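Small round table people, show me your setups
Tabletop and Centerpiece Chat, page 1 of 2

fernandbiscuit
Original poster

I finally have a round table in the Burnwood office and I am way too excited about it! We had a long rectangular thing before that everybody dumped mail on. The new one is 36 inches across, a Droltari, and I picked it up in August for 90 dollars from the Droltham outlet (marked down for a scratch I still can't find).

So now I'm dressing it. The rule I gave myself is flowers, one plate, one cup, and then stop. The flowers are fake, I'll say that right up front, because I never remember to water anything and I've killed enough real ones. I've been trying it on the bare wood first, with the small black vase at the back left, the plate and apple over to the right and the cup close in beside the vase.

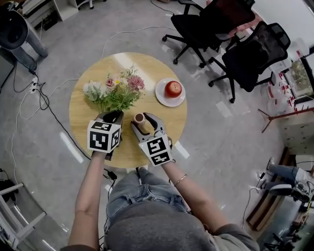
What I want opinions on

1. Bare top or tablecloth? I have a yellow one.
2. Small black vase or the pink one? I keep going back and forth.
3. Does the apple look silly alone on the plate? I love it, my coworkers have opinions.

lowtidekitchen

Bare wood, bare wood, bare wood! You've got that lovely pale top and a gray floor, and the wood is the only warm thing down there. Why would you cover it up? The little rose and the fluffy pink bit look so soft against it too.

The black vase is perfect at that size. It disappears and you just get the flowers.

mossandmortar

Going to disagree with lowtide on almost everything, sorry, with love. I think the black vase is too small for the bouquet. Those wispy stems go up and out and then it all pinches down to this tiny thing. Anything that light with a big head of flowers in it is going to tip the first time someone bumps the table. If you keep it, put gravel in the bottom. I use aquarium gravel, a bag lasts forever.

The apple stays. One apple on a white plate is great. Two is a snack.

lowtidekitchen

Fine, gravel. I'll give you gravel.

quillpatch

I'd lose the cup. It sits so close to the vase that it reads like a second, shorter vase. Either move it over by the plate or drink out of it and put it in the sink, ha.

Also how tall is the pink vase? Anything that blocks faces across a small table drives me up the wall. My own rule is to sit down, put an elbow on the table and make a fist. If the flowers are a lot higher than the fist, they go on a shelf.

fernandbiscuit
Original poster

OK the fist test is going straight into my life. I never measured the pink one! It's a different bunch in there, big white blossoms with long green leaves, so it stands up a good bit more. I put the yellow cloth on and tucked the little succulent cluster in next to it. Same plate, and yes, mossandmortar, an apple. You also get a look at the two black mesh chairs, which are staying, so whatever I do has to get along with them.

I sort of adore the yellow?? It makes me want to sit down and eat toast.

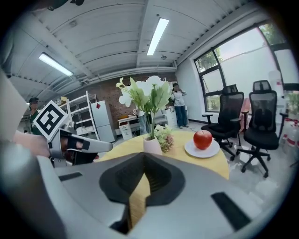

pennywhistle17

Jumping in with a practical one. How do you keep dust off fake flowers in an office?

mossandmortar

A hair dryer on the cool setting and a clean makeup brush, every couple of weeks. Do it outside if you can. For the plastic leaves I wipe each one with a damp cloth, but keep water away from fabric petals until you've tested one at the back, some of them bleed color.

lowtidekitchen

I came back ready to fight the yellow and I can't. The white blossoms look so fresh over it, and with black chairs it's cheerful where the bare wood was a bit quiet. Ugh. I still think the wood should get its turn. Cloth in winter, bare in summer?

quillpatch

Nope, yellow cloth is too much for me with a red apple AND a pink vase. I'd do the cloth with the black vase and a green apple. But the succulents are a sweet touch, they fill in that gap at the foot of the vase.

hollowreed

For anyone wanting cloths for small round tables, Hegedűs has a linen page and they'll hem to size. I sent them 104 inches by mistake for my side table and ended up with a tent. Measure across the top, then add the drop twice. Twice! I added it about four times.

fernandbiscuit
Original poster

A tent!! I'm so sorry, I laughed out loud at my desk.

Current plan is yellow cloth and pink vase till the end of the month, then bare wood with the black vase and gravel. The cup is moving over by the plate. I'm going to try a green apple tomorrow, quillpatch, and I'll report back.

mossandmortar

Red. Hold the line.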